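Gripper Fault Report, Team Etik
Project lab, second term
Team: Idun Torvik, Abbas Dehghan, Cherry Mae Sebastian, Shiela Policarpio
Supervisor: Bienvenido Baluyot

1. What this report covers

The original plan was a full write-up of the cup handling task. Then in March the gripper started closing when it wasn't told to, and most of our remaining lab time went to that. So this is mainly the fault report. The task results we did get are in section 5.

2. What happened

Afternoon session, a bit after 3. Abbas was at the keyboard, Shiela was at the table resetting the cup. Arm was in hold, gripper open. Shiela had her hand between the fingers to move the cup a little to the left and the fingers closed. Not fast, but they closed. She pulled her hand out with a red mark on one knuckle, no cut. Abbas hit the stop. Fingers stayed where they were, half closed.

We wrote it up in the lab book and told Bienvenido the same afternoon. He said no hands inside the fingers with power on, for any reason, until we could say why it happened. We should have had that rule already. Our risk sheet said "keep clear during motion" and all of us read hold as not motion.

3. Finding the cause

First guess was a bad command from our script. Cherry Mae went through the log and there was no close command anywhere near that time. The last one was an open, 39 seconds earlier.

Second guess was the stop button wiring. Checked it, fine.

Third guess was the cable. The gripper gets its signal through the connector at the wrist, and we had routed the cable ourselves after the Jircombe mount was swapped in. Idun wiggled it by hand (power on, everybody back, stop button held by Abbas) and nothing. So we nearly crossed that one off.

After that we just ran the arm through the normal motions with no cup pickup and watched the finger position from the wrist camera and in the log at the same time.

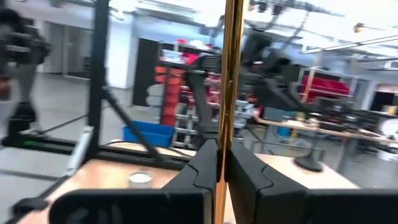 29 runs in total over two sessions. The fingers moved on their own in 4 of them. All 4 were with the wrist rotated past the point where we normally stop, and every time the arm had just gone to hold. Going to hold matters becuase the controller drops to a lower update rate then, and if it misses enough messages from the gripper it falls back to a default position. Default position in our config file was closed.

So two things on top of each other:
- cable too short after the mount swap, pulls on the connector when the wrist is rotated far, signal drops out
- default position set to closed, copied from the config of the last group and never looked at

Idun's wiggle test missed it since the wrist was at zero when she did it. Should have tested at the ends of the range. Obvious now.

4. Fix

Longer cable from the Vosance kit, with a loop at the wrist and a strain relief clip. Default position changed to "stay where you are." We talked about making it open instead but then it drops whatever it's holding, and Bienvenido didn't like that for the heavier parts the next group will use.

Also added a check in the script: if the gripper signal is lost the arm stops and prints a warning. Before this it just kept going and said nothing.

Reran the bad wrist positions with the new cable. No movement. Then pulled the connector out on purpose. Fingers stayed put, warning came up, arm stopped. Did that one again with the fingers half closed, same result.

New rules on the sheet taped to the controller:
Power off before hands go inside the fingers. Hold counts as motion.
One person on the stop button, and that person does not type.
Any cable change means a full range test on the wrist before anything else.

5. Task results

Short section, sorry. We had 5 usable sessions planned and the fault ate a good part of them. Pick and place of the cup works from the two start positions nearest the arm. From the far position it is unreliable, the fingers touch the rim and tip it. We think the approach angle is wrong but did not get to test that. Cherry Mae has a modified approach path in the project folder, untested, labelled as such.

6. Still open

We don't know if the old connector was damaged. It's in a bag in the drawer, tagged, do not use it. The exact number of missed messages before the fallback kicks in is also unknown, the manual gives a setting name but no value and we couldn't find it in the config. Would be worth asking about before the next group changes the update rate.

Range test script is in the folder with the logs. Run it with the cup off the tabel.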